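Teaching by Hand: My Tips for Recording Snack-Sorting at Home

Posted 10/13/23 in Workshop & Home

A few of you wrote in after my last page asking how I get clean recordings when I show a task with the hand-held grippers, so I've pulled my notes together. I came to this from sewing and jam making, so please don't expect any math! I do practice sessions for a little outfit called Brondale, mostly picking things up and putting them in trays, and I've made every mistake going.

Squeeze like you mean it, but only once. My first week I kept nibbling at the packets, close, open a hair, close again, the way you'd test a peach. The learner copies all of that. Dilwyn Nicholas went through my early takes and said it looked as if I was trying to wake the snacks up. Now I line up the fingers, close them, wait a beat and lift. If I miss, I open all the way and start the take over.

Stand the packet up before you carry it. Flat foil packets love to slide out sideways. I press down on one end with one gripper and let the other end tip up, then take hold near the middle with the second. It feels silly the first dozen tries and then your hands just do it.

Soft surfaces are harder than they look. A bedspread gives way under the fingertips (handy, because you can push down a little and get under a thin edge) but it also bunches up and drags everything along with it. Pull it tight before you start and tuck the far side in. I like to do half my takes on the bed and half on the kitchen counter, so whatever learns from me doesn't get fussy about where it works.

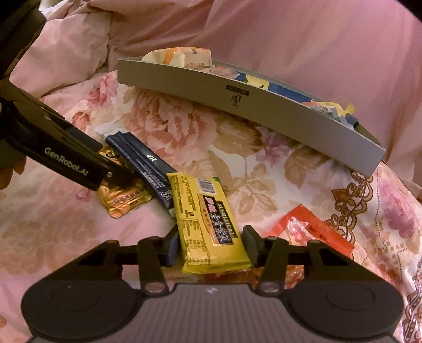
Mix your wrappers, too. I used to buy one big bag of the same candy and wonder why Roksolana Lysenko kept sending my sets back. She wanted shiny ones, dull ones, long skinny sticks, fat little squares, the crinkly kind that flash when the light hits them. So now I raid the snack drawer before each session and my family has learned to hide the good stuff. Change the pile around between takes as well. If the same packet always lies in the same corner, you're teaching the corner.

Give each hand a job. One holds things steady, one lifts, and they can trade between takes but please not halfway through! When I got tired I'd start crossing my wrists, and then one gripper blocked the view of the other and the whole take was useless. I stop after 55 minutes now, even if it's going well. My forearms thank me.

Go slower than you think over the tray. I'd be so pleased with a nice pickup that I'd fling the thing the last two inches. Lower it until it touches the pile, open, and back straight out. If a wrapper clings to a finger, give it a second to drop before you shake it off, and if you do have to shake, mark that take so somebody can decide about it later.

Wipe the fingertips. Crumbs and sugar dust build up on them and then a packet sticks when it shouldn't. A barely damp cloth, then a dry one, every six takes or so is what I do. No cleaning spray, it left mine slippery for the rest of the afternoon.

Last one, from Mal-soon Do, who does the remote-control side and has far more patience than me: say the task out loud before you begin. "Yellow one, up, into the tray." She does it with her joysticks and I do it on the bed, and my hands wander a lot less when I've told them where they're going. I'm trying socks and dish towels in February, so send me your folding tricks if you have any.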